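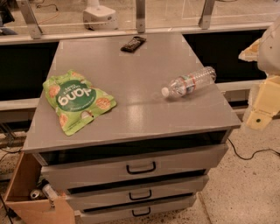

Drawers on three-drawer cabinet won't stay shut

Posted by tinar_hall in Furniture and Storage

I have a gray cabinet with three drawers that we use for snacks and drinks in a shared room. All of the drawers creep open a little. I push them in, and when I come back after lunch there is a gap over each one again. The top one is the worst. They are not overloaded, it's mostly chips and bars, plus bottled water in the bottom. The cabinet is a Bognár, bought used, no manual. Is this the runners or the floor? I would like to fix it without buying a new one.

Zirau351
Check the floor first. Put a level on the top, front to back. If you don't have one, lay a full water bottle on its side and see if it rolls toward the front. Mine leaned forward by 7 mm and every drawer drifted. I put thin shims under the two front feet and they have stayed closed since January. Take the drawers out before you tip it, they will slide out on you.

mopbucket
had the same thing, just got rid of it

Grokgate
If it is level, look at the runners. Pull the top drawer all the way out and look at the back end of each rail. Most have a small dip or a plastic catch that holds the drawer closed. When the catch wears down, the drawer rolls forward. Wipe out the crumbs too, because a snack drawer collects them right where the wheel is supposed to sit. If you end up replacing the runners, measure the old ones closed. Mine were 270 mm and I ordered the wrong length the first time.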